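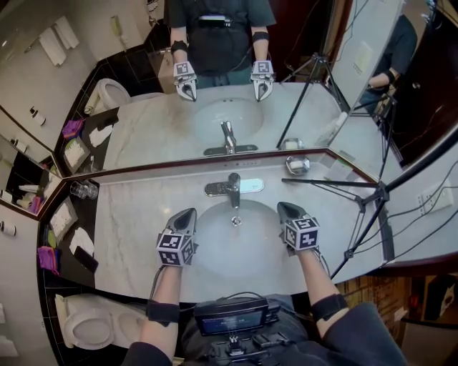
4. Bathroom counter: cleaning and setting for a new guest

This section is for all apartments of Wumbei House which have the marble counter with the oval basin. For the small studios on the garden side, please follow section 5, where the counter is a different material and other cleaners are permitted.

Before you start, the toilet and the shower must already be finished (section 3). The counter is always done after them, with fresh gloves and a fresh cloth. The floor is done last of all.

4.1 What you need

Two clean microfiber cloths, one for washing and one for drying
One soft sponge without a green side
Dandumell stone cleaner, already mixed in the spray bottle
A small soft brush for the base of the faucet
A new bar of soap
Two clean drinking glasses from the pantry cart
One white napkin, ironed
The welcome card for the apartment

Mixing the cleaner: one cap of Dandumell for one full spray bottle of lukewarm water. If the bottle on your cart has no label, do not guess what is inside. Pour it away, rinse the bottle and make a new one.

CAUTION: Marble is damaged by acid. Do not use vinegar, lemon, lime remover or the toilet cleaner on the counter, also not "only a little." The mark they leave is dull and it can not be wiped off. The last repair of one counter did cost 437 dollars and the apartment was closed for two days.

4.2 Clearing the counter

1. Take away the glasses, the soap dish, the tray and the card. Put them on the cart and not on the floor or on the toilet lid.

2. Look if the last guest has forgotten something. Phones, chargers, rings and small cloths are often left near the left end of the counter, where the tray stands. Put each item in a separate bag, write the apartment number on it and bring it to Roxana Ayala at the front desk the same day.

3. If the guest is still staying, do not move personal things more than necessary. Lift them, clean under them and put them back at the same place and in the same direction. A telephone is never wiped with the wet cloth.

4. Throw away the used soap, even when it looks almost new.

Note: If equipment or a stand of any kind is on the counter or beside it, do not fold it or move it by yourself. Call the front desk and ask. Clean the part which you can reach and write the rest on the room sheet.

4.3 Cleaning the basin and the faucet

1. Remove hair from the drain with a piece of paper. Never push it down.

2. Spray the inside of the basin and let the cleaner stay for 2 minutes. During this time you can wash the soap dish.

3. Wipe the basin with the sponge, from the rim down to the drain, in circles. Go also around the edge where the white basin meets the marble. This line collects soap and toothpaste and it is the first place that Theophilus Ofori checks when he inspects.

4. Brush around the base plate of the faucet. Then wipe the spout from below, because the drops hang there and dry.

5. Lift the lever and let the water run until there is no foam in the basin. Move the lever fully to both sides one time, so you know that warm and cold are both coming. If the lever is loose or the spout still drips after closing, write it on the sheet with the word FAUCET in capital letters.

6. Dry the faucet with the second cloth until it shines. Chrome which is left to dry in the air will show spots.

4.4 Cleaning the marble

1. Spray on the cloth, not directly on the stone. Too much liquid runs behind the counter to the wall.

2. Start at the back edge and pull the cloth toward you. Work from the left end to the right end.

3. Dry at once.

4. Bend down and look along the surface against the light. Gray lines belong to the stone. A ring or a cloudy spot does not belong there. If you find one, please do not rub harder. Report it to Domingo Quiroga in maintenance, who has the polishing powder.

CAUTION: The powder of Domingo is not for daily use. It is kept in the locked cabinet and housekeeping staff should not take it out.

4.5 Setting the counter

Put everything back in this order. The positions are the same in all apartments with this counter.

1. Drinking glasses: left end, against the back wall, both upside down. Hold them at the bottom only. Check each one against the lamp for lipstick and for small chips at the rim.

2. Soap dish: to the right of the faucet, near the back edge. The dish must be completely dry before you put the new bar in it, otherwise the bar sticks to the glass.

3. Tray and napkin: on the left side, further to the front than the glasses. The napkin is folded and lies flat on the dark tray.

4. Welcome card: in its small frame, near the tray, leaning on the wall. Clean the frame with a dry cloth. Damp goes inside and makes the paper wavy.

5. Wall dispenser: press it one time over your hand. If nothing comes, or only air, fill it up with the refill from the cart. Wipe the drop which remains under it.

Note: We had until last July a small vase also on this counter. It is not used anymore. If you still find one, bring it to the pantry.

4.6 Time and supplies

For one bathroom, with shower, toilet, counter and floor, we plan 21 minutes. New colleagues may need more in the first weeks and this is no problem. Please write the true time on the sheet.

We use nearly 2,000 bars of soap in a year, so order early. When the open box in the pantry is half empty, tell Dede Lamptey. She orders soap, cloths and Dandumell together.

Napkins with stains go in the blue laundry bag, separate from the towels. Napkins with holes go to the rag box.

Continue with section 6, Bathroom floor.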